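3.2 Care of the hand-held gripper

The hand-held gripper is the part of our setup that wears first, so we describe its upkeep in some detail. Each tool carries two black finger pads, and each pad is mounted at the end of a rounded arm. The pads are exchanged as a pair, also when only one of them is worn. In the early weeks we changed single pads, and the new pad then met the object before the old one. The operator corrected this with the wrist without noticing it, and the correction went into the recorded motion.

Before every session the operator closes the gripper on a household item with a curved surface and checks that both pads touch it at the same height (Figure 4). We prefer a cylinder to a flat gauge block, as a small twist of one arm is easier to see on it.

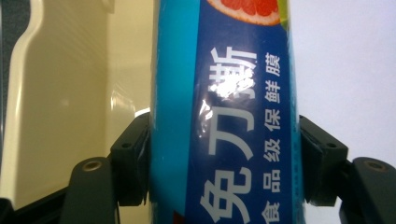

Figure 4. Pad check on an upright roll of cling film, held between the two finger pads.

If the pads do not meet the object evenly, the arm screws are loosened, the gripper is closed on the object again and the screws are tightened in this position. The tool is then opened and closed 50 times with no load, and the check is repeated. A tool that fails a second time is put aside for repair. Over the whole study we logged 1,087 checks. In 107 of them the screws had to be adjusted, and 99 of these adjustments were enough to pass the second check. The remaining tools went to the Bastix workshop, where Wim Martens replaced the arms.

Cleaning is done with a dry cloth at the end of the session. We stopped using alcohol in February, when Evelien Van den Broek found that it left the pad faces slippery for the first grasps of the next recording. The camera is not removed for cleaning, and its mount is opened only for repair.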